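Small museum, big cannon (and a box of letters)

Quick one tonight, I have to be up at 6 and the dog still needs a walk. Finally got over to the maritime museum in Trernano. Been meaning to go since August. Parking is a mess, go early.

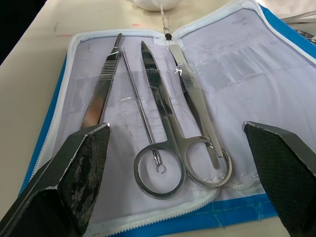
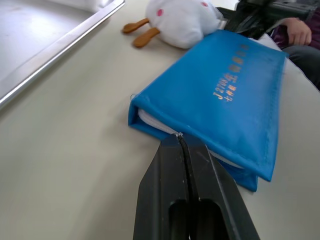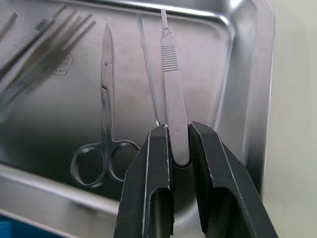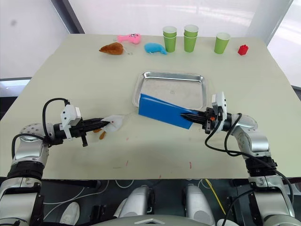
The Nastia room

Best part by far. The Nastia was a supply schooner, never a warship, hauled flour and salt pork and powder up to the fort at Akl. Went down in a squall with 12 men aboard and most of a season's stores. The musuem has her bell, one small gun and a boot. Just the one boot. I stood there a long time.

The gun is a short little thing, lighter than I pictured. The label says the crew fired it twice in anger and missed both times. Love that they put it on the label.

The letters

Upstairs, through the door past the restrooms. A purser's letters home, 2,182 pages if you count the account books, and they've got maybe a drawer's worth out under glass. He complains about the flour. He complains about the captain. Handwriting is awful but there are typed copies next to each one — read those.

There's one where he asks his sister to send 300 buttons. No explanation. What was he doing with them?? Sewing for the whole garrison?

What I skipped

The Kondex wing, closed for new lights. Supposed to have the signal flags and the big chart of the harbor. Going back for that one, probaly in the spring when the boat rides start up again.

Gift shop has decent postcards, bad coffee. Bring cash for the locker.

More later on the fort at Akl if I ever get the notes typed up.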